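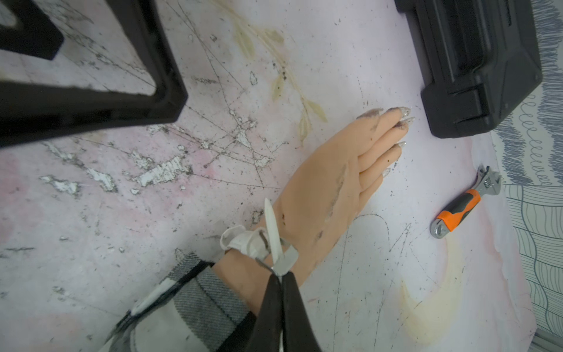 Tiempo de lectura: 4 min

CAPÍTULO 11
Conservación de la mano de práctica

Contenido del capítulo
11.1 Materiales y tipos de suciedad
11.2 Inspección de entrada
11.3 Limpieza de la superficie
11.4 Uñas postizas: revisión y retirada
11.5 Muñeca, correas y elementos metálicos
11.6 Almacenamiento y registro

Términos clave: material sintético mate, suciedad de arrastre, suciedad adherida, punta libre, zona de asiento, ficha de pieza.

La mano de maniquí es el soporte habitual de los ejercicios de uñas postizas descritos en los capítulos anteriores. Hasta ahora se ha tratado como una superficie de trabajo limpia y estable. En el taller esa condición se pierde pronto: la pieza se apoya en mesas y suelos, se guarda junto a herramientas y pasa de unas manos a otras. El presente capítulo se ocupa de su mantenimiento entre ejercicios.

En la fotografía inicial se aprecia una mano de material sintético liso y mate, con la palma hacia abajo, apoyada directamente en el suelo. Conviene fijarse en la distribución de la suciedad. El dorso y los dedos presentan manchas oscuras y vetas; cerca de la muñeca hay unas motas pequeñas, con aspecto de tierra seca; en las uñas, largas y terminadas en punta, la suciedad se concentra alrededor de los extremos. Son tres depósitos que exigen un tratamiento distinto y que se estudian por separado en el apartado 11.3.

11.1 Materiales y tipos de suciedad

Las manos de práctica se fabrican en materiales rígidos, flexibles o mixtos. Las flexibles reproducen mejor la resistencia de la piel a la presión, pero retienen más pigmento. El acabado mate, frecuente en ambos grupos, tiene una microrrugosidad que reduce los reflejos durante el trabajo y que al mismo tiempo favorece la fijación de polvo fino.

Se denomina suciedad de arrastre la que se deposita por roce con otra superficie. Suele formar vetas orientadas en la dirección del movimiento y aparece sobre todo en las zonas salientes: nudillos, laterales de los dedos, borde de la palma. La suciedad adherida es la que ha quedado retenida en el material o en un resto de adhesivo. No se elimina con un paño seco, y frotarla sin disolverla antes la extiende.

Las partículas sueltas constituyen un caso aparte. Por su tamaño parecen poco importantes, pero actúan como abrasivo si se arrastran sobre la superficie. Deben retirarse con pincel antes de aplicar cualquier líquido.

El color de la mancha no permite por sí solo determinar su origen. Un residuo oscuro puede proceder de grasa, de polvo metálico o de un pigmento del propio ejercicio. La prueba de bastoncillo, que se explica más adelante, resuelve la mayoría de los casos.

11.2 Inspección de entrada

Toda pieza que llega al banco de limpieza se inspecciona antes de tocarla con producto. El orden recomendado es de muñeca a punta, ya que los daños de la base condicionan la forma de sujetarla durante el resto del proceso. Se anotan:

- el estado general del dorso y de la palma;
- la presencia de cortes, grietas o zonas pegajosas;
- las uñas colocadas, su longitud y su acabado;
- los accesorios unidos a la muñeca.

El procedimiento de inspección que sigue este manual procede de las fichas de taller elaboradas por Siobhán Dolan para el centro de formación Bredside. En la revisión de un lote de 246 piezas, 26 se apartaron por grietas en la base de los dedos y el resto pasó a limpieza. Dolan observó que los defectos de la base se detectaban tarde cuando la inspección empezaba por las uñas - la atención se desplaza enseguida hacia el acabado decorativo - y modificó la ficha en consecuencia.

11.3 Limpieza de la superficie

La limpieza avanza de lo seco a lo húmedo y del producto más suave al más activo. Tras el cepillado se realiza la prueba de bastoncillo: se humedece la punta con agua jabonosa, se aplica en una zona poco visible de la palma y se examina el residuo recogido. Si la mancha cede, se continúa con agua jabonosa en toda la pieza. Si no cede, se repite la prueba con un limpiador específico para el material, por ejemplo Skovis neutro, respetando un tiempo de contacto de unos 4 minutos.

No debe emplearse acetona sobre materiales flexibles. Ablanda la capa exterior y deja un cerco brillante que no se puede corregir. La misma precaución se aplica a las uñas con purpurina o acabado translúcido, en las que el disolvente enturbia el plástico aunque no llegue a deformarlo.

El secado se hace al aire, con los dedos hacia arriba y sin contacto entre piezas.

11.4 Uñas postizas: revisión y retirada

La uña larga concentra el esfuerzo en la zona de asiento. Cuando la mano descansa con la palma hacia abajo, las puntas libres pueden tocar la superficie de apoyo y trabajar como palancas. El efecto es mayor en las formas apuntadas, que reúnen toda la carga en un área mínima. Por este motivo las manos con uñas largas se colocan en soporte vertical incluso durante pausas cortas.

11.5 Muñeca, correas y elementos metálicos

En la muñeca puede haber correas, etiquetas o pinzas. La correa de tela blanca de la fotografía inicial, algo arrugada y con una pequeña pinza metálica enganchada, ilustra dos puntos de control: la tela retiene humedad y el metal puede marcar el material por presión. Ambos elementos se desmontan antes del lavado y se limpian aparte.

Las herramientas metálicas, como la llave ajustable que aparece al lado de la mano, no deben compartir bandeja con las piezas. El sistema de cajones Akande separa ambos grupos por niveles; en talleres pequeños basta un estante independiente con fondo liso.

11.6 Almacenamiento y registro

Cada mano lleva una ficha de pieza con su código, el material y la fecha de la última limpieza. El modelo Wokano, reproducido al final del capítulo, añade una silueta del dorso en la que se dibujan las manchas persistentes. La silueta se rellena a lápiz y se actualiza en cada revisión.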